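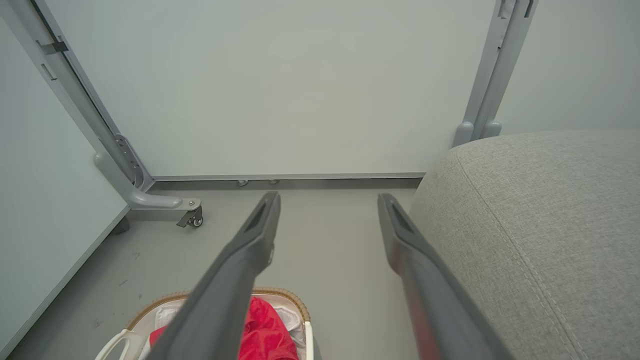

Plastcombe's home match with Ullari will be replayed on Wednesday after the league upheld an appeal over an ineligible substitute.

The first game, a 1-1 draw watched by 3,452 people, no longer counts. Ullari also lose 3 points, suspended until June.

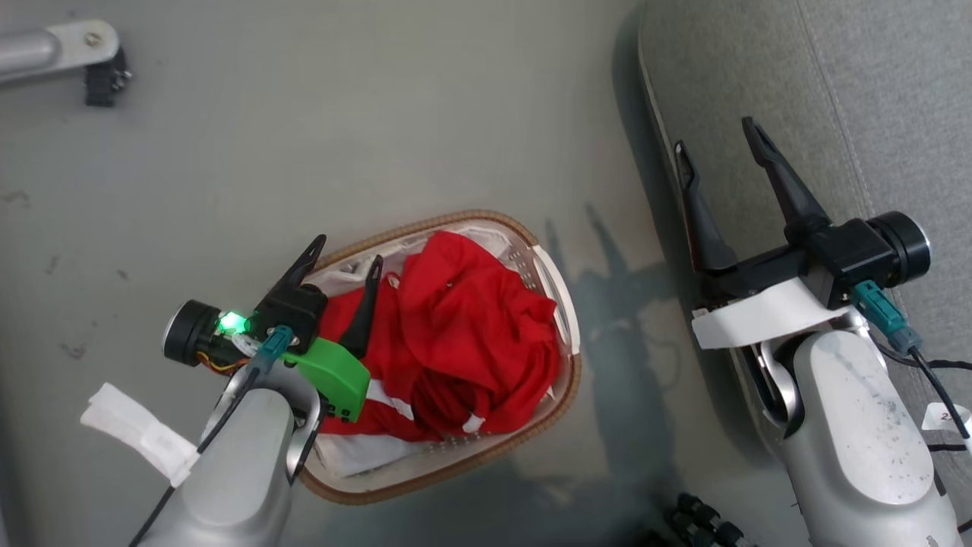
Ullari said the club accepted the ruling but thought the points penalty was harsh.

Tickets from the first match remain valid -- bring the stub.

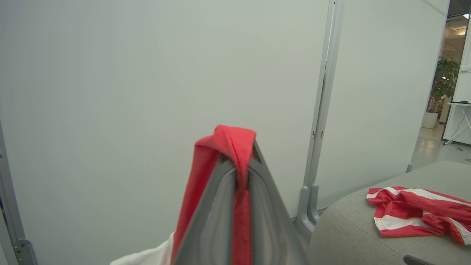
Club News

Gates open at 6 pm. The Skerthorpe end has 307 seats left.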